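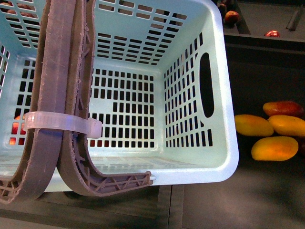
Update from the arm bench, 2023-11-02

I promised in the last newsletter that I'd report back on the gripper swap, so get a coffee, I have opinions. For anyone who missed it, we've been running the Flunus fingers since February and I've complained about them in pretty much every issue. Imad Daher finally got tired of hearing it and ordered a set of Trovley soft pads so I'd have something new to complain about. Fair enough!

The job hasn't changed. Fruit goes in the blue basket, fruit comes back out of the basket, and the basket itself gets picked up and moved. It sounds like nothing, and it has eaten most of my fall. Mangoes and apples are a really nice test pair, by the way. A mango is long and slick and wants to roll away from you the second one finger touches before the other, and an apple just sits there until you squeeze it a little too high and it pops out of the grip like a bar of soap. If a finger can do both without me changing the settings in between, I'm happy.

So, the Flunus pair first. They're stiff and narrow and they go exactly where you send them – I still love that about them. Getting down between two mangoes that are touching is no trouble at all. The problem is the squeeze. Out of 12 mango picks I had eight good ones, and the four I lost all went the same way, with the fruit turning in the fingers on the lift. Turning the force up helps until you look at the skin afterward, and then you feel bad and turn it back down.

The Trovley pads lost two out of 12. Same arm, same bins, same lighting, same me. They wrap a bit, so the mango doesn't turn, and I could drop the force quite a lot. What I don't like is how fat they are. In a tight cluster they shove the neighbors over before they close, and along the wall of a bin I had to come in at a silly angle to get any grip at all. They also pick up dust like crazy, so there's now a damp rag living on my bench.

Then there's the basket. We've zip-tied the two handles together so the arm has one thing to find instead of two, and that has made my life so much easier (the planner used to pick one handle, then change its mind and go for the other). Both sets of fingers can hold the tied handles. The stiff ones feel more secure to me when there's weight in the basket, and the soft ones let it swing. I haven't put a number on the swing yet. Imad says that if I can see it from my chair, that's number enough.

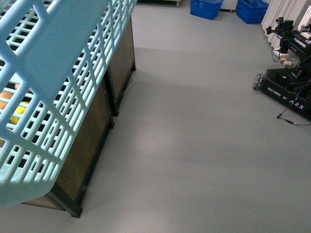

*Basket up on the cabinet, arm parked over on the right.*

Moving the basket up onto the cabinet was a good idea and I wish I'd done it months ago. With the basket tilted, the camera gets a look through the slots, and that turned into its own little headache. All those openings chop a piece of fruit into tiny squares, and our old detector kept deciding that one mango was several mangoes. I switched over to the Ametepe controller build that went around last month, the one with the newer vision piece in it, and it does a better job of gluing the squares back together. It still gets muddled when two pieces of about the same color sit side by side behind the slats. If you've got a trick for that, please, please write to me.

One thing to watch out for with the Ametepe build: it forgets the finger width when you swap tools. I spent a whole afternoon blaming the soft pads for closing late, and they were closing exactly when they'd been told to. Set the width by hand, save, restart, then check it again. I've taped a note to my monitor.

Where I've landed for now is soft pads for anything loose and stiff fingers for the handles, and yes, that means swapping tools in the middle of a run, and no, I'm not thrilled about it. Flultetti has a finger with a hard spine and a soft face that might save me the trouble. Imad has asked for a pair to try. I'd like to run the same 12 mango picks with them before I say anything nice, then do the apples properly, which I've only played with so far.

If you want the settings files for either set of fingers, just ask and I'll send them along with my notes, which are messy. Bring a rag if you're coming by to use the soft ones.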